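Whiteboard Wiping: Collecting Demonstrations by Hand
Group 2 report, October
Binta Akinola, Umesh Rana, Sarita Joshi

Goal

Get enough good examples of one table task that a policy can learn it. Task = pick up eraser, wipe the marker off the board, put eraser back down. Sounds small. Took us most of the term.

Why hand-held grippers

We started out teleoperating the arm in the Privov lab. Slow, jerky, and everyone got tired after a few tries. Jyoti Garg (our TA) suggested switching to the hand-held pair so a person does the motion directly and we track the grippers. Much faster. Downside is that people move quicker than the arm can, so we had to tell each other to slow down. A lot.

Setup

Board flat on the table, eraser on the board at the start. Fresh scribble before every take. One gripper per hand, each with its marker plate on top, cables kept off the board. The wearer's sleeves matter more than we expected, a loose cuff can cover the dots and then tracking drops out.

Start positions were picked from a list Umesh wrote so we didn't keep putting the eraser in the same spot. We still did it on Monday, those takes are marked in the log.

What we recorded

Takes attempted: 358
Kept: 199
Target: 200

Yes, one short. A take we had already counted turned out to be missing its left gripper track and there was no lab time left to redo it.
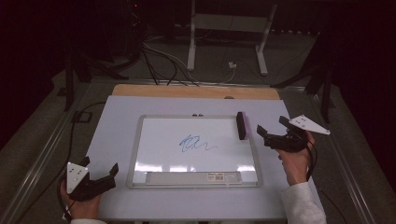
Fig. 1. Right gripper toward the eraser, blue scribble still on the board.

Reasons for throwing takes out, most common first: tracking lost on one side, eraser dropped, board slid while wiping, operator forgot to press stop. We should of written the reason down from day one, the early rejects just say "bad".

Problems

Glare on the board. Moved the table once, didn't help much. Also Binta and Sarita wipe differently (short strokes vs one long sweep) and we mixed both in the same set. Not sure yet if that hurts training.

Still to do

Split by operator and train seperately. Hold out some start positions for testing. Ask Sarla Srivastava about borrowing the Vonden table again, it's heavier and the board might stay put.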